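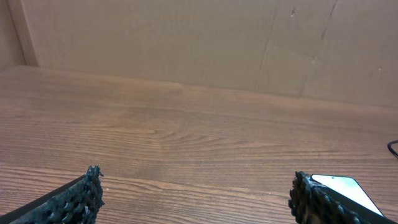
February 2018

# Moving my notes out of Kodico

Kodico stopped accepting new accounts last fall and has been vague about existing ones. I had 631 notes in it, covering most of my working life plus house repairs, tax questions, and a long series on bread. I spent three weekends getting them out and into plain text files. These are my notes on the process, written mainly so I can find them if I have to do it again.

## What the export gives you

Kodico offers two export formats. The first is PDF, one file per notebook. It looks fine and can't be used for anything else. The second is called "archive" and produces a single large file with a .kda extension. This turns out to be a plain zip with the extension changed. Rename it and any unzip tool will open it.

Inside there is one folder per notebook, an attachments folder, and an index file. Each note is a fragment of HTML with no head section and no declared encoding. The text is UTF-8 if the note was last edited in a recent version of the app and Windows-1252 if it wasn't. Nothing in the file says which. I tried decoding everything as UTF-8 first and fell back to the older encoding on failure. That worked for every note I checked, with one exception: a note that held text from both periods, which I fixed by hand.

The index file maps note IDs to titles, tags, and dates. The file names of the notes are the IDs, so the index is the only place a title exists. Back it up before you do anything.

## Dates

The index has a created date and a modified date for every note. The modified date changes when you edit a note, as you'd expect. It also changes when you rename a tag that the note carries, which I did to most of my tags in September while cleaning up before the export. So most of my modified dates now say September and are useless.

The created dates survived. I wrote them into a header at the top of each file and dropped the modified dates entirely. The header is four lines:

```
title: Replacing the hall thermostat
created: (date from index)
tags: house, heating
source: kodico
```

I left the source line in so I can tell migrated notes from new ones. It has already been useful when a note had odd spacing and I wanted to know if the converter was at fault.

If you plan to do the same, don't touch your tags first. Export, then clean up the text files with search and replace. It's faster there anyway.

## Conversion

I tried two routes. The first was Troren, a small command-line converter that a few forum posts recommend for this. It handles headings, links, and simple lists correctly. It flattens nested lists to a single level without a warning, and it drops table cells that contain a line break. I have a lot of nested lists. I also found that it writes its output next to the input files with no option to change that, so a second run picks up the results of the first.

The second route was a script of my own. It walks the index, reads each note, runs the HTML through a general-purpose parser, and writes Markdown. The first version took an evening. The part that took the rest of the time was checkboxes. Kodico stores them as empty inline elements with a class name, and the class name changed between app versions. I found five variants, which I listed by searching the archive for every distinct class value and reading the results. Converted checkboxes look like this:

```
- [ ] order filter
- [x] measure duct
```

Tables were easier. Anything with merged cells I left as raw HTML inside the Markdown file. The files are for reading and searching, and the tables in question are old paint schedules that I doubt I'll open.

Internal links between notes use the note ID. The script replaces each with the new file name. Links to deleted notes become plain text with the word "missing" in brackets after it. There were nearly 30 of these, and they had been dead inside the app for years without my noticing.

## File names

I use the note title in lowercase, spaces replaced with hyphens, punctuation removed. Duplicate titles get a number at the end. I had several notes called "Misc" and one called only "?", and that last one came out as an empty file name and stopped the script. Untitled notes now take their first few words.

I considered putting the date in the file name. Sorting by date is convenient, but I look things up by subject nearly every time, and tab completion works better when the name starts with the subject. The date is in the header if I want it.

## Folders or tags

I kept the tags in the header and put every file in one folder. Notebooks in Kodico had been a poor fit for me from the start. A note about wiring a shelf light could go under house, electrical, or workshop, and I never filed the same sort of thing the same way twice. The notebook name became one more tag.

Searching is plain grep with a small wrapper that prints titles instead of paths. On my machine it returns before I've taken my finger off the key. Kodico's own search took long enough that I had gotten into the habit of keeping a second list of where things were, which defeats the purpose of having a search box.

## Sync

I had expected this part to be hard and it took less time than the checkboxes. The folder lives on Fallia, the same storage I already use for backups. The files are small, so the free tier is more than enough. Fallia keeps old versions of a changed file for 30 days on that tier. For anything older I commit the folder to a local repository when I remember to.

Conflicts are the weak point. If a note is edited in two places before a sync, Fallia keeps both and adds a suffix to one. It doesn't merge and it doesn't notify. I added a line to the search wrapper that looks for the suffix and prints a warning.

On mobile I use a plain editor that can open a Fallia folder directly. It shows Markdown as typed, with no rendering. I can live with that. Long lines wrap badly in the headers, so I keep tag lists short.

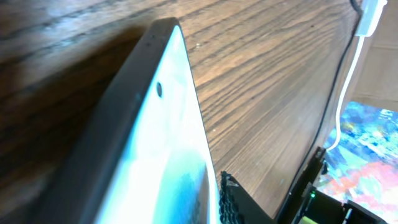
One reply to my first short post on this argued that I was solving the wrong problem, and that a note collection this old should mostly be thrown away. The suggestion was to export the PDFs as a record, start an empty folder, and copy over a note only when it was needed. After a year, whatever was still in the PDFs could be assumed dead.

I gave this some thought. It would have saved most of the work. My objection is that search only finds what is in the folder, and much of what I get from old notes comes from results I wasn't expecting. I looked up a boiler part last month and found a note from a previous apartment with the correct wrench size. I wouldn't have gone looking for it in a PDF.

## Attachments

Still unfinished. The attachments folder has everything in it, but the names are hashes and the original names are stored in the notes that refer to them. My script copies each file to a folder named after its note and restores the original name. It doesn't handle an attachment used by two notes, so those get copied twice.

Audio notes are in a container that my player rejects. A tool called Vanags claims to read it, but the current release won't build on my system and the last update is old. I've kept the originals and will look again later.

## Remaining list

- [ ] shared attachments
- [ ] audio
- [ ] check that the two encodings didn't swap any quote marks in the tax notes
- [x] delete the PDFs
- [ ] close the Kodico account (the form says deletion takes 30 days, so I'm waiting until the audio is done)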